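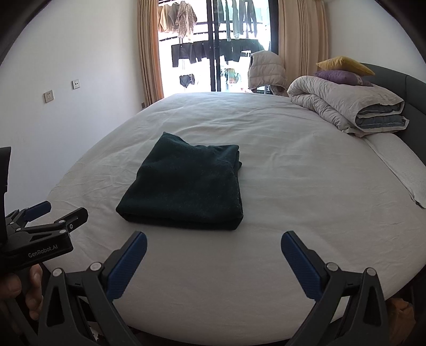

Vert foncé, plié épais. Drap-housse blanc cassé

Un seul vêtement sur le grand lit. Quelques peluches claires sur le dessus, un petit bout de tissu qui ressort à droite. Le coin du fond à gauche fait une pointe. Je laisse comme ça.

Le pliage sur le lit, galerie

Mise en ligne 3 février 2026, légendes écrites vite, je corrigerai plus tard. Le principe pour ceux qui arrivent : on vide l'armoire de la chambre, on plie tout sur le lit, on range. Commencé en octobre par les draps, continué avec les vêtements. Presque 300 pièces en tout dans la maison, chaussettes comprises (Embla Myklebust a tenu la liste, moi j'avais abandonné au bout d'une heure).

Pas de table à repasser ici, pas de grande table non plus. Le lit est à la bonne hauteur si on se met à genoux sur un coussin, sinon mal au dos assez vite. Drap-housse bien tiré avant de commencer, et tant pis pour les plis qui restent, on ne va pas y passer la matinée.

La suite de la série, pièce par pièce. Les vues manquantes arrivent dès que Joar Strömberg m'envoie le dossier, en attendant je mets les légendes.

Le gris à col rond
Manches rabattues dans le dos, puis en trois dans la hauteur. Le plus facile du lot. Plié, déplié, replié, toujours pareil.

La chemise d'Aslak Strand
Un bouton sur deux fermé, ça suffit. Le col tient mieux si on ne l'écrase pas. Aslak plie ses chemises en deux et les pose n'importe où, on a des avis diférents sur la question.

Les deux jeans
Une jambe sur l'autre, la pointe de l'entrejambe rentrée, puis en trois. Très épais, ils ne vont plus dans le tiroir du haut. Direction l'étagère.

L'écharpe longue
Roulée d'abord, puis non, pliée à plat. Roulée elle se défaisait dans le panier.

Les t-shirts
13 d'un coup, tous rangés debout dans le tiroir. On les voit mieux que empilés et la pile ne s'écroule pas quand on tire celui du dessous.

Le gilet à capuche
Capuche à plat sur le dos avant les manches. Si on l'oublie ça fait une bosse et il faut tout recommencer. Oubliée deux fois.

Le drap-housse de rechange
Coins emboîtés les uns dans les autres, bords rentrés, et on obtient à peu près un rectangle. Embla y arrive debout, les bras écartés. Moi il me faut le lit entier.

Les chaussettes
Par paires, à plat, surtout pas en boule (l'élastique se détend). Restent 3 orphelines, mises de côté dans une enveloppe. Si quelqu'un en retrouve une derrière la machine, merci de prévenir.

La couverture d'hiver
Trop lourde pour une seule personne. En quatre, puis en deux, puis poussée en haut de l'armoire avec le coude.

Notes en vrac

Peluches : ça se voit surtout sur le foncé. Un coup de brosse avant de plier, ou du ruban adhésif autour de la main, les deux marchent. Après le pliage on ne fait que le dessus, donc autant le faire avant.

Les tissus mous gonflent. Plus on replie, plus le bloc est épais et moins il reste carré. Pour un tiroir bas, plier moins de fois et plus grand.

Un pan qui dépasse : soit on déplie la dernière couche et on recentre, soit on le glisse dessous. La deuxième solution va plus vite, la première tient mieux dans le temps.

Lumière : rien de spécial, celle de la chambre. Les couleurs sombres tirent vite vers le noir sur l'épaisseur des plis, il faut faire avec.

Rangement : étagère du milieu pour les choses chaudes, tiroirs pour le reste. Ce qui n'a pas été porté depuis deux hivers part dans le sac à donner. Le sac est déja plein.

Ce qui reste à faire

Les manteaux (sur cintres, donc pas de pliage, mais il faut les trier). Les serviettes de la salle de bain. Le carton marqué « divers » que personne ne veut ouvrir, Dougal Baird passe le voir avec nous la prochaine fois, il y a des affaires à lui dedans.

Merci à Embla pour les après-midis et à Joar pour le coup de main. Pour une légende fausse ou une idée de pliage pour les cols roulés, laissez un mot sous la galerie, je réponds le soir en général.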